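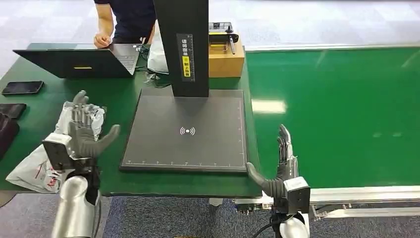

HEALTH SERVICES / PATIENT ACCESS GROUP

Minutes, June meeting, Bisham Community Hospital

Present: Zaid Mahasneh (chair), Siham Rawashdeh (outpatient services, also taking minutes), members of the patient access group. Apologies were received from the radiology lead.

Meeting opened at 5:40 p.m.

1. Previous minutes
Approved with one correction. Item 5 said the evening hearing clinic "will open." It should have said "may open," as no staff had been assigned at the time. None have been assigned now.

2. Outpatient waiting list
Siham Rawashdeh presented the management summary, which reports that the list for the balance and hearing clinic is down by 40 patients. Zaid Mahasneh asked how many of those had been seen by a doctor. The summary does not say. Siham said that letters went out in the spring asking patients to confirm they still wanted an appointment, and anyone who did not reply was removed. Several members doubted that this should be called a reduction. One member said her neighbor got the letter after the reply date had passed.
Action: Siham to ask for the figure split into patients seen, patients transferred and patients removed for no reply. The group will not comment publicly on the summary until it has this.

3. Bitalance proposal
The hospital has been offered a trial of Bitalance, an online screening form for dizziness referrals. Kyriakidis, the supplier, claims it will shorten waits. The chair noted that the only evidence in the packet was written by Kyriakidis and covers 2 clinics, neither named. Questions raised: who reads the form, what happens to patients without internet at home, and what it costs when the free period ends. The packet answers none of these.
A motion to support the trial was put and failed. A motion to defer until the supplier answers in writing was carried, with 2 members against.

4. Tradonstead shuttle
Management again described the shuttle to the Tradonstead site as "well used." No passenger numbers were supplied, for the third meeting running. The last bus back still leaves before the late appointments finish.
Action: Zaid to request the driver logs.

5. Any other business
The phone line for rescheduling was reported as ringing out at lunchtime. Management's written reply says it is staffed all day. Members agreed to call it themselves at different hours and bring their notes.

Meeting closed at 7:05 p.m. Next meeting in the same room, date to be confirmed by email.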